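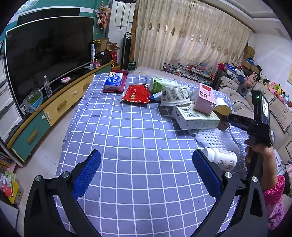
The Snack Drawer Theory of Friendship

I have a drawer in my kitchen that is supposed to hold dish towels. It holds snacks. Not my snacks, exactly, because I buy almost none of them. They come in other people's suitcases, and over the years I've come to think you can tell more about a friend from what they carry home for you than from anything they write in a birthday card.

It started with Shalini Garg, my roommate the year I moved out of my parents' place. She went home every July and came back with one bag of clothes and one bag of food (the food bag was always bigger!). There were spiced peanuts, a brick of something sweet wrapped in newspaper, and a jar of lime pickle that leaked on my only good sweater. I ate that pickle with scrambled eggs for 11 days straight and I still miss it.

Then I married into a family that does this at a professional level. My mother-in-law doesn't ask if you want dried plums. She puts them in your coat pocket while you're saying goodbye, and you find them on the train.

What I love is how little any of it costs. Traian Jitaru, who I worked with for years, once flew back from seeing his sister with a single paper cone of sunflower seeds for each of us, salted so hard our lips went numb. We stood by the copier cracking shells into a coffee mug and got no work done until lunch. I've had fancy holiday baskets from companies I can't name anymore, and I remember those seeds perfectly.

There are rules, sort of. You open it in front of the person. You try it even if you can't read a word on the package, and if you hate it you say so, nicely, and pass it along. Jamila Sarkar down the hall got my entire supply of salt licorice that way, and now she gets it direct.

My own packing has improved. I used to bring people magnets. These days I take saltwater taffy and the cheap cheese crackers from my corner store, and my cousin's kids fight over the crackers before I've got my shoes off.

The dish towels live on top of the fridge.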